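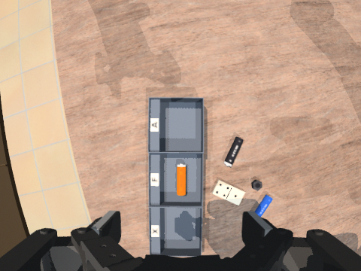
Flemora – conjunto de dados simulado para triagem de peças pequenas em compartimentos etiquetados

Leia-me do conjunto, versão de julho

Resumo

O Flemora reúne 3117 episódios de manipulação em simulação, todos com um braço de pinça de dois dedos e uma câmera voltada para a mesa. A tarefa consiste em colocar cada objeto no compartimento indicado por uma instrução escrita, por exemplo "coloque o pen drive azul no compartimento X". O conjunto foi montado para medir se uma política treinada só com imagens e texto lê a letra da etiqueta ou se decora a posição do compartimento.

A manutenção é de Esko Eskola, no grupo Brondley.

Conteúdo de cada episódio

Cada episódio fica em uma pasta própria, com as imagens da câmera, os ângulos das juntas, a abertura da pinça, a instrução em português e em inglês e um arquivo de estado com a pose real de todos os objetos. O arquivo de estado serve para avaliação e não deve entrar no treino. Se entrar, avise no relatório de resultados.

Cenas

As caixas têm três compartimentos e uma letra por compartimento. As letras são sorteadas sem repetição dentro da mesma caixa e não seguem ordem alfabética obrigatória: uma caixa com A, F e X é um caso comum. A caixa pode aparecer em qualquer orientação, e portanto as letras também podem aparecer giradas em relação à câmera.

Os objetos vêm de um catálogo de 36 modelos: pen drives de várias cores, peças de dominó, porcas sextavadas, tampas, clipes e outros itens pequenos. Vários modelos diferem apenas na cor, e isso é proposital. Um episódio pode começar com algum objeto já guardado. Nesse caso a instrução pode pedir que ele fique onde está ou que vá para outro compartimento.

Mesa, piso, luz direta e sombras variam de um episódio para outro. As sombras podem vir de objetos fora do campo da câmera, e não há modelo correspondente no arquivo de estado para elas.

Divisão

Treino, validação e teste são separados por combinação de letras, e não por episódio. Nenhuma combinação do teste aparece no treino. Há ainda um subconjunto chamado Seyoum, de 40 episódios, em que só as etiquetas mudam de lugar e todo o resto da cena é mantido. É nele que a diferença entre ler e decorar fica mais clara.

Resultados de referência

Treinamos uma política por imitação, com codificador visual congelado, por quase 1000 épocas. No teste comum, ela escolhe o compartimento certo na maior parte das tentativas. No Seyoum, o desempenho cai bastante e os erros se concentram em um padrão: o objeto vai para o compartimento que ocupava aquela posição antes da troca das letras. Recortar a região das etiquetas e passá-la em resolução maior ao codificador reduz esse erro, mas não o elimina. As tabelas completas estão na pasta de resultados.

Limitações conhecidas

– A física de contato das porcas é pouco confiável. Elas às vezes escorregam entre os dedos sem motivo aparente.
– A própria pinça encobre parte dos objetos próximos. Não filtramos esses quadros.
– Marcas impressas muito pequenas nos objetos costumam ficar ilegíveis e não devem ser usadas como alvo de leitura.
– Não houve teste em robô físico. A transferência para a bancada de Wandville está prevista, sem data.

Uso

O script de carga aceita o caminho da pasta e o nome da divisão. Para comparar com os nossos números, use a resolução original e não aplique espelhamento horizontal, que inverte as letras e invalida parte das instruções.

Correções e episódios com defeito podem ser relatados na página de problemas do repositório, com o identificador do episódio e o número do quadro.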